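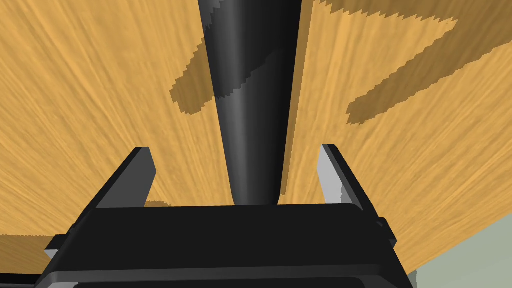
Grain du bois, image de synthèse

Qui sommes-nous

Plerkeck est une petite école de lecture et de réflexion sur les sciences de la nature et la foi chrétienne. Nous proposons des cours du soir, des journées d'étude et un parcours à distance, tous en langue française. Nous sommes installés à Clostbridge, dans l'ancienne maison paroissiale, et une grande partie de nos élèves habitent en France, en Belgique et en Suisse romande, ce qui étonne souvent les personnes qui nous écrivent pour la première fois.

L'école a été ouverte par Phyllis Hebden, professeure de biologie à la retraite, et par Dennis Tunstall, qui était alors pasteur. Ils avaient organisé ensemble un groupe de lecture sur les premiers chapitres de la Genèse. Dans ce groupe il y avait des gens qui tenaient à six jours de vingt-quatre heures, des gens qui acceptaient sans difficulté l'âge de la Terre donné par les géologues, et une dame qui venait surtout pour l'hébreu. Les discussions étaient parfois vives. Après deux hivers, le groupe a demandé des cours réguliers, et Mme Hebden a écrit le premier programme sur sa table de cuisine.

Ce que nous enseignons

Le programme de base comprend 9 modules. On commence par la lecture des textes bibliques de la création, avec leur vocabulaire et leur forme littéraire. On étudie ensuite comment ils ont été compris par les auteurs anciens, puis par les naturalistes chrétiens des siècles modernes. Trois modules sont consacrés à la biologie elle-même : l'hérédité, les fossiles, la classification des êtres vivants. Il ne s'agit pas d'un enseignement universitaire, mais nous demandons à chaque élève de lire les articles jusqu'à la fin, y compris les parties de méthode, que l'on saute trop volontiers.

Le dernier module porte sur les débats publics. On y regarde des films et des conférences de tendances diverses, et on apprend à relever les affirmations une par une, à chercher leur source, et à distinguer un témoignage personnel d'un argument. Beaucoup d'élèves nous disent que c'est le module le plus difficile, parce qu'il faut appliquer la même exigence à un orateur que l'on aime bien.

Notre position

On nous pose la question presque chaque semaine, donc nous préférons y répondre sur cette page. L'école comme institution ne demande à personne, élève ou enseignant, de signer une déclaration sur l'âge de la Terre ou sur l'origine des espèces. Les cours de biologie présentent la théorie de l'évolution telle que les biologistes la présentent. Les cours de théologie sont donnés par des personnes croyantes, qui ne sont pas toutes du même avis sur la manière de lire la Genèse, et qui le disent à leurs élèves dès la première séance. Nous accueillons aussi des personnes sans religion.

Il nous est arrivé de perdre des élèves à cause de cette position, dans les deux directions. Nous le regrettons et nous n'avons pas changé la règle.

L'équipe

Phyllis Hebden a laissé la direction mais elle donne encore le module sur les fossiles. Elle corrige tous les devoirs à la main, au crayon vert.

Dennis Tunstall enseigne l'histoire de l'interprétation. Il répond également au courrier des élèves qui préparent un exposé pour leur paroisse.

Napaporn Paisan dirige l'école. Elle a fait ses études en génétique végétale et a longtemps travaillé dans un laboratoire de semences. C'est à elle que l'on doit le parcours à distance.

Barry Greenwood est chargé de l'hébreu et de la bibliothèque.

Jamie Bunting s'occupe des inscriptions, des enregistrements et du site. Pour toute question technique, merci de s'adresser à lui avant d'écrire aux enseignants.

Le parcours à distance

Les leçons enregistrées sont déposées sur la plateforme Celteo, où chaque élève reçoit un accès personnel. Une rencontre en ligne a lieu à la fin de chaque module, avec 29 participants au maximum, afin que chacun puisse prendre la parole. Il faut compter environ 40 heures de travail par module, lectures comprises. Les personnes qui n'ont pas pu suivre une rencontre peuvent rendre un travail écrit à la place.

La bibliothèque

Elle se trouve au premier étage et peut être consultée sur rendez-vous. On y trouve des commentaires bibliques, des manuels de biologie et de géologie, ainsi qu'une collection de brochures anciennes pour et contre Darwin, léguée par un ancien élève. Les brochures ne sortent pas de la maison. M. Greenwood peut envoyer la copie de quelques pages, dans la mesure où l'état du papier le permet.

S'inscrire

La prochaine session commence en septembre. Aucun diplôme n'est exigé, seulement une bonne lecture du français. Le formulaire est disponible auprès du secrétariat, qui envoie aussi la liste des livres et les tarifs réduits pour les étudiants et les personnes sans emploi.

Page mise à jour le 4 juin 2025.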